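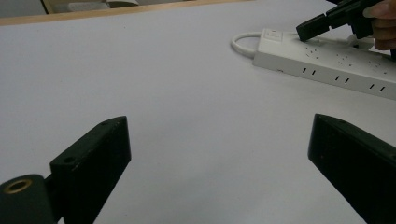 1. Open hand

Wustgate paid by the take. Closed jaws on the plug, pull, lay it down, put it back. 1134 takes on the counter and they wanted 2000 by March.

I had the grippers, one in each fist. You don't touch anything with your own skin, thats the rule. The white strip, the cord, the plug. All of it through black fingers with scuffs on them from whoever had the job before me.

Too fast, said the voice from Rustotska. It always came in the left ear. Do it like you mean it.

So I meant it. Went in slow, tip over the sockets. Waited. Breathed out. My mother used to put a pencil in my hand and close her own hand over it, and the letter came out hers, every time, the big loop on the g. I thought about that a lot on shift. Whose letter.

Again, said the voice.

Again.

Sixty takes before lunch. Wrist gone stiff. I started humming on the lift and the sound doesn't record so who cares.

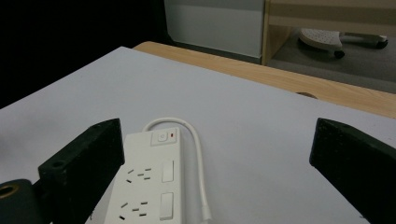

2. Red light

Then they flew me out to Laryea to watch it run. Glass wall, bad coffee. The machine had two arms and a strip like ours, cord looped round the same way.

It came down. It stopped, fingers either side of the strip. Held there a second, for no reason any engineer could of given you.

Breathing out.

Bug, somebody said. We'll trim it.

I said leave it. Too quiet, I think, they were allready typing. Behind the glass the arm lifted the plug and laid it down, gentle, a bit to the left, the way I do when I'm tired.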